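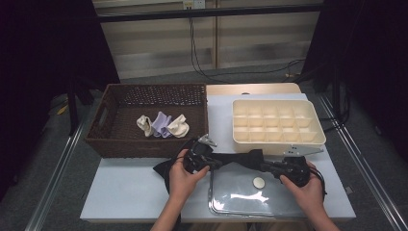

Wekby Notices: review of the desktop edition

Amra Đorđević
2024-11-15

Wekby Notices is a program for writing death notices, funeral announcements and orders of service. It is sold to small funeral directors and to families who want to do the work themselves. I tested the single-user edition on a laptop running Windows and used it to prepare one full notice, one short newspaper notice and a folded service sheet.

Installation

The installer is a single file and needs administrator rights. A licence key is sent by email. The program asks for a region at first start, and this sets the date style, the paper size and the wording of the stock phrases. The setting can be changed later, but notices already saved keep the old date style until each is opened and saved again. The manual does not mention it.

Entering the details

The main form is split into the person, the family and the service. The family section is the best part of the program. Each relative is entered once, with relationship, partner, place and whether living or dead, and the program builds the "survived by" and "predeceased by" paragraphs from the list. Half-brothers, stepchildren and former partners are all available. Godchildren are not, and have to be typed into the free text box at the end, where they do not sort with everyone else.

Maiden names are handled with a separate field and printed as "née" or in brackets. Accented letters were kept correctly on screen and in the PDF. In the plain text export, Đ came out as a question mark until I changed the encoding to UTF-8 under Advanced. It should be set that way from the start.

Length and cost

Newspapers charge by the line or by the word, so the counter matters. My full notice came to 400 words. The short version, made with the Reduce command, came to 157. Reduce drops adjectives and the middle of the life story first and leaves names, dates and the service details alone. It removed one sentence about military service that I would have kept, and there is no way to lock a sentence against it.

A price estimate is offered for papers whose rates have been loaded. The only rate table supplied was for the Skeltden weekly, last updated in September. Other rates have to be typed in by hand.
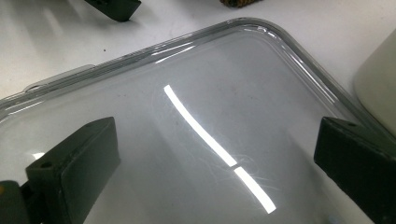 Plastic lid on a white tabletop.

Service sheets

There are 17 layouts. Most differ only in the border. Text runs correctly from page to page and the fold marks are accurate on A4. Hymns are chosen from a list of 1,034 first lines, but full words are included only for those out of copyright. Long hymns set in two columns break in the middle of a verse unless Keep Verses Together is ticked, and the box has to be ticked for each hymn separately.

Portraits can be cropped to an oval or a rectangle. The program warns when a scan is too small to print well. The warning was right in every case I tried.

Compared with Irnlow and Rainer

Irnlow has better layouts and a shared login, so that two relatives can work on the same text. Its family section is one plain box. Rainer is cheaper and runs in a browser, but it puts its own name at the foot of the service sheet unless a further fee is paid. Neither has anything like Reduce.

Faults

Undo does not work in the family list. A deleted relative has to be entered again.
The spelling checker flags most surnames and has no Ignore All.
Printing to a booklet printer reversed the back page once. I could not repeat it.
Help pages open in the browser and need a connection.

Verdict

Recommended for anyone writing notices with large or complicated families. For a service sheet alone, Irnlow gives a better result with less work.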